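Workshop Tips: Trying Out Grippers on Kitchen Stuff

I've been swapping fingers and pads on our two arms for weeks now, and people keep emailing me the same things, so I'm putting my tips on one page. Some of these came from Inês Antunes, who has far more patience than I do!

Start with mugs. Everybody wants to begin with foam blocks, and foam blocks forgive everything. A mug has a handle in the way, a slick glaze and a rim that chips, and you'll learn more in one morning than in a week of blocks.

Buy them secondhand and don't get attached. I weigh each one on the kitchen scale and write the number on masking tape underneath. My heaviest is 448 grams, and it's the one that sorted the Hadell pads from the Samari pads. The Hadell ones held it fine on the body but slid on the rim. The Samari ones are softer and grip better, but they pick up dust like crazy, so wipe them with a damp cloth before every run (I forget this all the time and then blame the controller).

Put your mugs up on a little stand. A thin board on short legs is plenty. It gives the fingers room to come in low without the knuckles scraping the tabletop, and your butcher block will thank you.

Change one thing at a time. Pads or closing force or approach angle - pick one, run it, write it down. Duarte Carvalho and I once changed the pads and the speed on the same afternoon and had to throw out 105 tries. I'm still a bit sore over that.

Leave slack in the cables at every joint, then move the arm by hand through its whole reach before you power up. If anything pulls tight, redo the loop. Velcro straps beat zip ties here, as you'll be undoing them again by Friday.

Turn the handles toward you to begin with, all the same way. Once the plain grab works, start rotating them a little at a time.

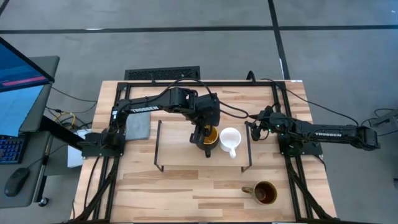
Do I need two arms to compare two grippers? One arm will do if you don't mind swapping hardware between runs, but having both mounted saves a lot of screwdriver time, and you can go back to the first gripper whenever a result looks odd.

Last thing - keep a paper notebook by the keyboard. I've tried the Wetlow app and two spreadsheets, and I still trust the notebook more. Mine has coffee rings on most pages.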